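Categories: Manipulation / Data Collection / Hardware Evaluation

4. Evaluation of the Hand-Held Kit

4.1 What was evaluated

The Sukano kit is sold as a paired set of hand-held grippers for recording manipulation demonstrations without a robot. Each unit carries its own camera, looking out over the fingers, and is held by a handle behind the finger mount. The kit we received also contained spare finger pads, a charging dock, a printed calibration board, and a one-year license for the vendor's processing software. We bought it at the list price through Privberg, the regional distributor, and had no contact with the manufacturer before the trial apart from one email about shipping.

Two other arrangements served as points of comparison. The first was a leader-follower teleoperation station built in our own laboratory, called Gutenlow in the rest of this paper. The second was direct hand-guiding of a single arm. Neither is a commercial product, and the comparison is meant to help a small laboratory decide whether to buy a kit or to build a station. It is not meant to rank vendors.

4.2 Operators and schedule

Seventeen demonstrators were planned in the original protocol, and all 17 completed the trial. They were graduate students and technical staff. Most had never held a data collection device before. Each person attended one introductory session, in which a trained member of the group showed how to open and close the fingers, how to start and stop a recording, and how to put a unit down without hitting the lens. After that session the demonstrators worked from a two-page instruction sheet. The sheet was revised once, in March, after several people misread the step on re-centering between episodes.

Sessions were capped at forty minutes. The vendor's guide allows longer ones, but in our pilot the wrist of the dominant hand tired well before the battery did. Demonstrators could stop at any point and were asked to write down the reason. The most common reasons written down were wrist fatigue, a sticking trigger, and a lost tracking signal, in that order.

4.3 Tasks

Four tasks were used. In the first, the demonstrator picks up a soft cloth and lays it over a rail. In the second, a lid is taken from a jar and placed beside it. The third is a two-handed handover of a short tube. The fourth, which takes up most of this section, is opening and closing the drawers of a small parts cabinet of the sort used for screws and fittings.

The drawer task was chosen for its awkward geometry. Clear plastic drawers give little visual texture, and their fronts reflect the overhead lights. The lip of the drawer is thin, and the gripper has to reach it at a shallow angle or the finger pad rides up over the top. A closed drawer also sits nearly flush with the drawers next to it, which leaves a narrow target. Policies trained on opaque furniture handles do poorly on such cabinets in our experience, and we wanted to know whether the kit could record useful demonstrations of the motion at all.

We collected 500 drawer episodes with the kit and 300 with Gutenlow. Hand-guiding was dropped from the drawer task after the pilot, when the demonstrator's own arm kept blocking the view of the drawer front. An episode begins with both grippers away from the cabinet and ends when the demonstrator releases the drawer and withdraws. Either hand may be used to open, and the second hand may brace the cabinet if the demonstrator wishes. The instruction sheet does not say which drawer to choose. It asks only that the choice be varied across a session.

4.4 Processing

Raw recordings were passed through the vendor's software to recover the path of each unit. The software needs a short mapping clip at the start of each session, made by moving one unit slowly around the work area. If the mapping clip is poor, every episode in that session is lost. This happened twice. In both cases the table had been moved between the mapping clip and the first episode.

We rejected an episode when the recovered path contained a jump, when the finger opening could not be read, or when the two units disagreed about their relative position by more than our threshold. Rejected episodes were reviewed by hand by one author and by Marwan Matar, who was not involved in collection. The two reviewers agreed on the cause of rejection in nearly all cases, and the remaining ones were settled by looking at the recording together.

The white tabletop used in the drawer task proved to be a difficulty for tracking. A plain surface gives the software few points to follow, and when the camera is close to the cabinet there may be little else in view. Laying the calibration board at the edge of the table reduced the number of rejected episodes, but it also put an object in the recordings that a robot would not meet later. We used the board in the cloth and jar tasks and left it out of the drawer task.

4.5 Results on the drawer task

Demonstrators learned the opening motion quickly. By the end of the first session most of them had settled on a two-stage movement: a short pull to free the drawer, then a slower pull to bring it out. Closing was less consistent. Some pushed with the outside of a closed finger pair, others with one open finger, and a few switched between the two within the same session. We kept all variants in the data.

The camera view was the feature that demonstrators and reviewers rated highest. Both fingertips stay in sight through the whole motion, and in two-handed episodes each camera often records the other unit as well. Figure 3 is from the drawer task, recorded on one unit while the other is beside an extended drawer. 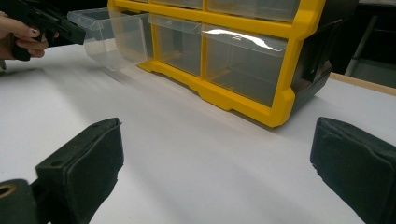

Figure 3. Drawer task, view from one hand-held unit. The lower left drawer is extended; the second unit is held close to its left side.

Views of this kind supply the relative position of the two hands directly, and the vendor's software makes use of this when it aligns the paths. Gutenlow has fixed cameras, and in its recordings the near arm hid the drawer lip for long stretches. We count this as the clearest advantage of the kit for cabinet work.

The transparent drawers caused the trouble we had expected. Bright reflections moved along the lips as the camera moved, and the software sometimes took them for fixed points. Dimming the overhead lights helped. A polarizing filter, which Sukano sells separately, was tried for one session and made the picture too dark for reliable tracking, so we did not continue with it.

4.6 Wear and service

The finger pads are the part that wears. They are sold in packs and are held on with adhesive, and replacing one takes a few minutes once the old adhesive has been cleaned off. The guide recommends replacement after 800 grasps. We did not find this interval reliable for drawer work, where the pad rubs against a hard plastic lip, and we changed to inspecting the pads before each session. A worn pad can still hold cloth and light tubes well, which makes the wear easy to miss if only the soft tasks are run.

One trigger became stiff during the trial and was returned to Privberg. The replacement arrived in eleven days, and collection with the two-handed tasks stopped during that time. Buyers who plan continuous collection should budget for a third unit. The vendor offers a loan service in some regions, but ours was not among them.

The software license deserves attention before purchase. Recordings can be exported at any time, but the recovered paths can be recomputed only while the license is active. A laboratory that expects to reprocess its data later should export the raw clips along with the paths and keep both.

4.7 Comparison with a built station

Gutenlow took a staff engineer and a student most of one semester to bring into service. Its recordings need no tracking step, and none of its drawer episodes were lost for that reason. Against this, it stays in one room. The kit was carried to two other buildings for the cloth task and was ready within an hour each time.

Force is the other point of difference. Gutenlow records joint torques, and the moment when a stiff drawer comes free can be read from them. The kit records finger opening and motion only. Pangilinan, the open policy code we used for training, accepts either form of data, but the force channel must be left blank for kit episodes. Whether its absence limits the trained policy is taken up in Section 5.

4.8 Limits of this evaluation

Only one kit was tested, and only one model of parts cabinet was used. All demonstrators were adults working at a table of standard height. We did not test the kit with gloves, outdoors, or on objects heavier than a full jar. Prices and license terms are those in force when we ordered and may have changed. The preference ratings were collected right after each session and may partly reflect the fatigue noted in Section 4.2.

Correspondence: see author contact page | © The authors, all rights reserved | Back to top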